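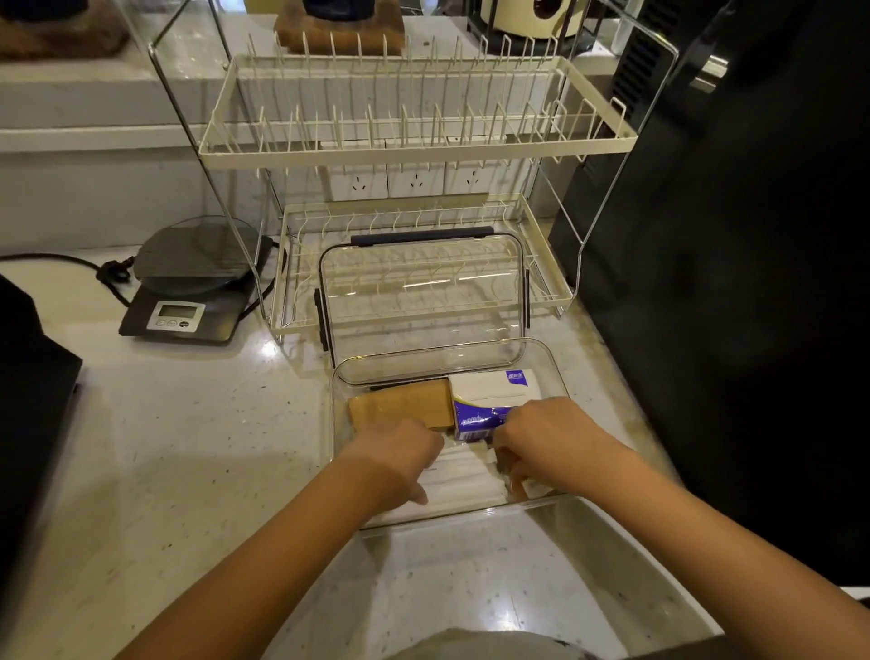
pevolow-pantry

Hi! This is a pile of plain text files plus one small script that I use to keep track of what's in our kitchen and when it goes bad. I started it after buying a third jar of cumin in one spring. My friend Riku Ogura asked for a copy, then his brother-in-law did, so now it has a README.

Last big cleanup of the data: Tuesday, July 21, 2026.

What's in the folder

items.csv - the main list, 684 rows right now. One row per kind of thing, so "rice, short grain" is one row no matter how many bags I own.
shelf_life.csv - how long I let each thing sit once it's opened. 169 rows. Plenty of items share a row (all the dried beans, for one).
places.txt - the names of the shelves, drawers and bins. Mine are silly and you should change them. "Endimar" is the tall cupboard, named after a cat.
pantry.py - reads the other three and prints a shopping list and a "use this soon" list.

Getting it going

You need Python 3 and nothing else. Put everything in one folder, open a terminal there and type:

python pantry.py soon

You'll get whatever runs out in the next two weeks, oldest first. For the shopping list:

python pantry.py shop

Add the word "short" on the end if you only want the stuff you're totally out of. I print that one and stick it on the fridge, because my phone dies in the grocery store every single time.

The columns in items.csv

name - lowercase, thing first, kind second. "vinegar, rice" and so on. It sorts so much better this way!
place - has to match a line in places.txt exactly. A stray space at the end will break it (ask me how I know).
have - a number, or "some" if I couldn't be bothered.
want - how many I like to keep around. Blank means I don't care.
opened - the date, or blank if it's still sealed.
notes - anything. Mine are mostly complaints about lids.

Where the shelf life numbers come from

Mostly from the packages themselves, and from my own nose. Kiyoshi Wada cooked in restaurants for years and went through the sauces and pickles with me over a very long lunch, and he was stricter than I was on almost all of them. I took his number wherever we disagreed, except for miso, where I'm right. Please don't treat any of this as food safety advice - it's one household being fairly careful.

Things that are wrong

96 rows still have no place. They print under "somewhere" at the bottom of the list.
Freezer stuff is a mess. The script has no idea that freezing something stops the clock, so it'll nag you about peas forever. I hope to fix that in August.
Units are all over the map. Flour is in bags, sugar is in pounds, tea is in tins.
Amnuay Duangkaew sent me a nice set of Thai ingredient names and I've only typed in half. Sorry, Amnuay! The rest are coming.

Sending changes

If you spot a mistake, email me the row and I'll paste it in. New shelf life rows are great, just put where the number came from in the notes. Please don't sort the file by place before you send it back, I lost an evening to that once.

License

Do what you like with it. If you make a version with a freezer that works, send it to me.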